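Madwood Short Courses
Home Storage and Care of Small Items
Handout 3: Jewellery on a bedside surface
Revised 2025-12-29

3.1 Scope

This handout covers the sorting of costume jewellery kept in a bedroom, before any of it is boxed. Fine jewellery is dealt with in the October handout. Read section 2 on surfaces first.

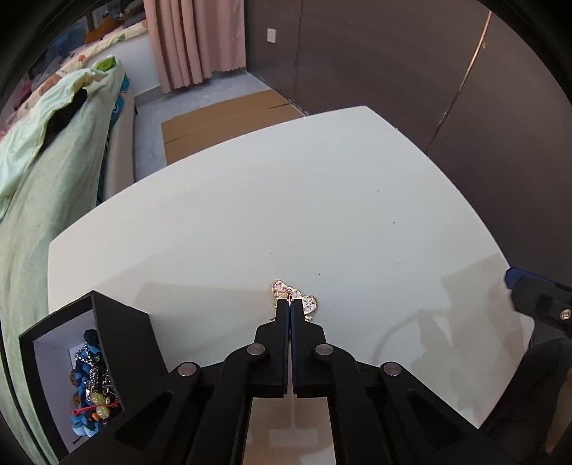
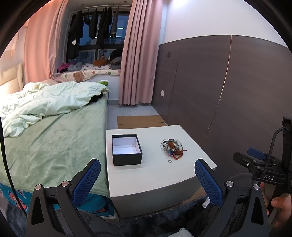 Fig. 3.1 (first) Butterfly-like ornament, gold-coloured, with openwork and pale stones. Fig. 3.2 (second) Side table with open gift box, bracelets and ring.

3.2 Working surface

A plain white top is suitable. Small stones and thin rings show up poorly on patterned cloth. Wipe the top and let it dry. Do not sort on the bed: items sink into the folds of a duvet and are carried off with the washing.

3.3 Order of work

Single small pieces go first. A ring lying by itself, as in Fig. 3.2, is the item most easily knocked to the floor.

Openwork pieces are lifted by the rim or stem. Pressure on set stones loosens the glue.

Tangled bracelets are left until last. Lay the heap flat, find one clasp or knot, and work outwards from it. Cords are drawn out before chain. Never pull on a chain link to free a bead.

3.4 Boxes

A square gift box with a white interior will do for short-term keeping. Chain and beads should not share a compartment. The Jesari insert (stock no. 940) divides a box into 2 and is sold at the Fernotdale centre.

3.5 Reading

Bukhari course reader, p. 78, on knots in fine chain.

Exercise for next session: sort one box at home and note which pieces had to be untangled.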